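Drusstead's corner shop is staying open! 14 shares | 20 comments

I popped in on 15th November for a pint of milk and came out with the best news I've had since October. Dewulf, the little shop by the bus stop, has had its lease renewed, so we won't be trekking to the retail park for a loaf or a bottle of juice after all. 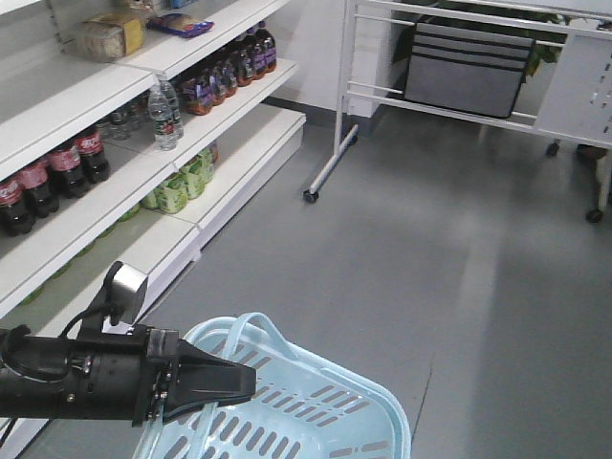
Hanneke Peeters

More than 1000 of us signed the petition (I signed at the till, with my gloves still on), and Cor Smits, who runs the place, told me he'd already started pricing up the fittings to sell. "I'd told my sister we were done," he said.

The new lease runs for five years. Opening hours stay the same for now, though Cor is thinking about an earlier start for the school run – yes please! The parcel counter will be back next week.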